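Dilleo Early Years Course, Handout 10: Sorting Trays and Loose Letters

I love this session! Sorting is where children start talking about shape and colour without being asked to, and all you need is a plate and a few small bits.

Set out one plate per child. Plastic with a raised rim is best, as pieces stay put when little hands get going. Keep it to three or four pieces at first, mixed colours, and let them lie any way up (a letter on its side is a lovely puzzle). Don't correct, just listen. Who goes for colour? Who goes for holes?

Check sizes before under-threes join in.

A blue plate with a red letter, a dark blue ring and a teal piece makes a good starter:
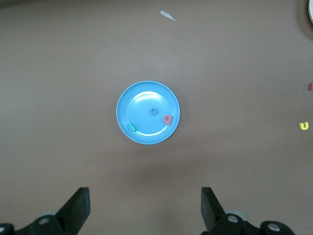
Chenxi Lu: mine always put the ring with the "a" for having a hole in it, so do I still ask about colour?

Yes, but later, once they've had their say. Reading for next time: Guo, page 19.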